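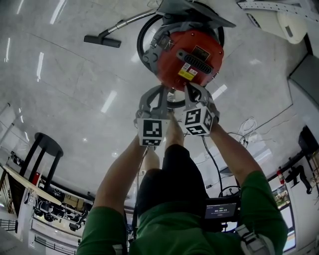
Bestbridge tightens intake rules for canister vacuums

Bestbridge, the household appliance reuse center in the Jitpraphai district, will apply a revised intake procedure to all canister vacuum cleaners from July. The change covers donated and traded-in machines and sets out how each unit is to be lifted, emptied, tested and stored before it goes back on sale.

The center took in 500 canister machines over the past year. Of these, 200 were resold after cleaning and minor repair, and most of the remainder were stripped for hoses, wands and floor heads. Wet-and-dry models are included in the new rules, as are compact dry machines with a bag. Upright and cordless stick cleaners stay under the existing procedure.

The main revision concerns handling. Staff had been moving canisters by the hose or by the wand, a practice that puts the load on the inlet collar. Workshop records list 43 cracked or loosened collars in the period reviewed, and in 38 of those cases the damage was found after the machine had already passed its first inspection. Under the new procedure a canister is lifted from underneath, with support on both sides of the body, and the hose stays coiled against the tank until the unit is on the bench.

"The lid clips are made to hold the lid down. They were never meant to carry a full tank," said Ha-neul Hyun, workshop supervisor at Bestbridge. "If you pick it up by the rim and one clip is worn, the motor head comes away and the bottom half goes on the floor."

Machines will be placed on a hard, level surface for the first check. The inspector opens the clips in opposite pairs, lifts off the motor head and looks at the seal for flattening or cuts. The tank is emptied and wiped out. Filters are removed and discarded, with the exception of washable foam sleeves, which are rinsed and dried for a full day. The motor vents are brushed from the outside only. Compressed air is no longer allowed at this stage, as it was found to push dust back toward the windings.

Electrical testing follows. Cords are uncoiled to their full length and checked by hand for flat spots, then tested for ground continuity where the design has a ground wire. A machine that fails is tagged and moved to the parts shelf the same day. Rating plates and warning labels must be legible. A unit with a missing rating plate will not be resold, whatever its condition – a rule that applied before only to heaters and irons.

Suction is measured at the end of the wand with the floor head removed, then again with the head fitted. A large drop between the two readings points to a blocked or worn head. Metal wands are checked for dents at the joints, where a poor fit leaks air, and flexible hoses are bent along their whole length to show splits between the ribs.

Storage has also been changed. Canisters will stand upright in a single row, without stacking, and hoses will be hung on wide pegs instead of being wrapped tightly around the body. Wands and floor heads are to be kept with the machine they arrived with. Mixed sets were the most frequent reason for returns, according to the workshop, with near-identical wand diameters often mistaken for one another.

Replacement seals and filters will be supplied by Dovance under an existing agreement. Pumeck, the repair shop that handles motor work for the center, will continue to take units with worn brushes or noisy bearings. Turnaround on those jobs is not expected to change.

Donors are asked to empty the tank or remove the bag before drop-off and to bring all attachments, including those that appear broken. Machines that have been used for plaster dust or fireplace ash should be declared at the counter. They will be accepted for parts only.

Drop-off remains open from 9 a.m. to 4 p.m. at the rear entrance. Printed copies of the procedure are available at the counter on request.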